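Garra manual Kistum – perguntas frequentes sobre montagem e manutenção

Por Orla Ó Gríofa
2021-09-03

Imprimir | Enviar por e-mail

Desde abril que nos chegam perguntas sobre a garra manual, e juntei nesta página as que aparecem com mais frequência, com as respostas que costumo dar ao telefone. Se a sua não estiver aqui, escreva-nos – respondemos sempre, às vezes até depressa demais!

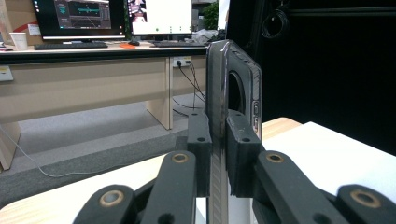
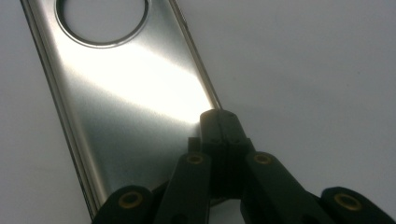
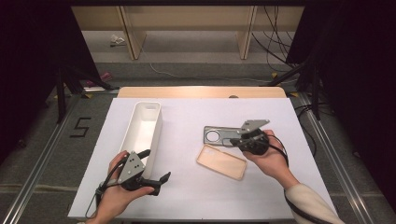
As garras são pretas, com pivôs cor de latão na primeira e na segunda fotografias.

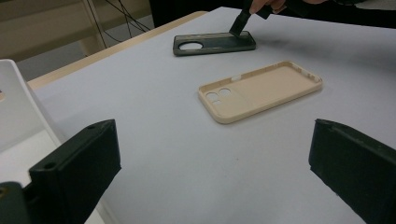

De quanto em quanto tempo devo verificar os pivôs?

A cada 45 horas de uso, e também quando a garra volta de uma viagem. Abra e feche os dedos devagar, sem nada entre eles, e sinta se há folga ou algum ponto preso. Havendo folga, reaperte primeiro o parafuso do pivô e só depois pense em trocar a bucha.

As almofadas dos dedos estão riscadas. Tenho de as trocar?

Riscos leves não fazem mal nenhum, pode continuar descansado. Troque o par quando as faces deixarem de fechar direitas uma contra a outra – e troque sempre as duas, que uma nova ao lado de uma gasta puxa a peça para o lado. A referência do par é 116.

Posso usar óleo?

Nas articulações, uma gotinha, bem limpa no fim. Nas almofadas, nunca.

Artigos relacionados
Kistum: calibrar a abertura dos dedos
Suporte Keogh: fixação dos cabos
Lista de peças Dristari, folha 127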